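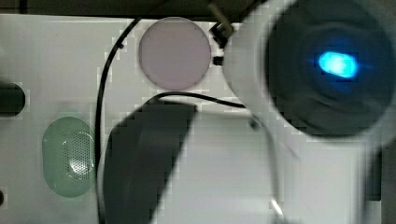 When the first robot arm was brought into the Carrilho workshop in November, most of the questions from staff concerned jobs. Management at Clestine answered them quickly: no position would be cut. That answer was welcome, but it left out much of what automation changes at a workplace.

The work at the bench is training work. An arm must learn to handle plates, cups and bowls before it can be trusted with anything heavier, and employees who once did the handling now set out the objects and judge the result. Their day is quieter. It is also more tiring in ways that the Hikon staffing plan does not measure. A person who watches 100 attempts in a shift has worked, even if the arm did the lifting.
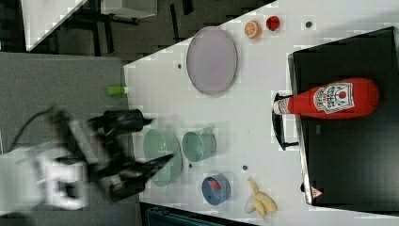
The arm over the practice table, with tableware, toy food and a ketchup bottle.

Employers should recognize this in pay grades and rest periods. At Zomgate, 6 employees were moved to supervision duties with 3 hours of instruction, and their job titles stayed the same. Such an arrangement treats a new occupation as a minor adjustment to an old one.

Staff should also have a say in how fast the equipment runs and when it is stopped. Those who stand beside it all day are well placed to decide both. We ask that the next agreement put this in writing before any further arms are ordered.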